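Workshop tips: trying out hand-held grippers before you buy

Catalogues will tell you what a gripper weighs. They are quieter on how it feels after an hour, when your wrist has started drafting a letter of complaint. We have been comparing the Sesora and the Woltar, with Veerle Lambrechts doing most of the squeezing and Emil Holzer most of the sighing. These are the tips we would pass on.

Try it where you'll use it

A clean bench flatters everything. Take the gripper to the place where the work is, under the lights you have, with people walking past and a box of odds and ends in the way. Our Woltar behaved beautifully on the bench and went into a sulk when we took it near a window.

Check the lining of the jaws before anything else. Ribbed rubbery surfaces hold a bottle well and also collect fluff with real dedication. A dry toothbrush gets it out. Solvent gets the rubber out too, as Emil can confirm.

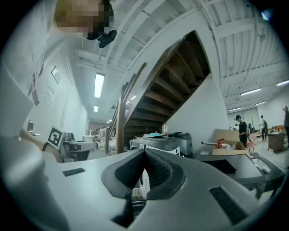 Mind the markers

If your tracking relies on printed square markers, treat them like spectacles. Hold the gripper by the body, wipe the faces with a soft cloth, and don't let your thumb settle over a corner. Glossy prints are a false economy under strip lights. Ours went matt in October and the dropouts fell from 71 in a session to 46, which Emil still considers 46 too many.

When you're comparing two cameras, run the same task with both and change nothing else. Veerle folds socks. It is dull, soft and awkward, so it finds the faults quickly.

Look after the cables

Leave enough slack to reach your knees and then clip the rest to your clothes. Too little and you unplug yourself bending down. Too much and you've made a skipping rope.

Before a long session, turn the gripper over in both hands and follow each cable back to where it starts. Do this standing still.
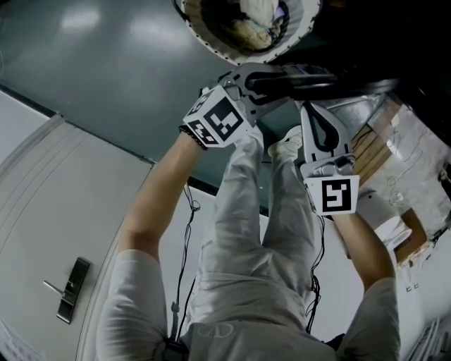
Checking over the gripper, a marker block at each hand.

Keep a tally

Write down every squeeze that misses, with the time of day. The Sesora managed 1,000 closes before it began to squeak and the Woltar got to 1,498, though by then we were all squeaking a bit. A drop of silicone oil on the pivot cured the Sesora. The Nägeli controller has a counter built in, but it resets when you switch it off, so use a pencil.

Spare screws live in the Udholm tin. Please put the lid back on.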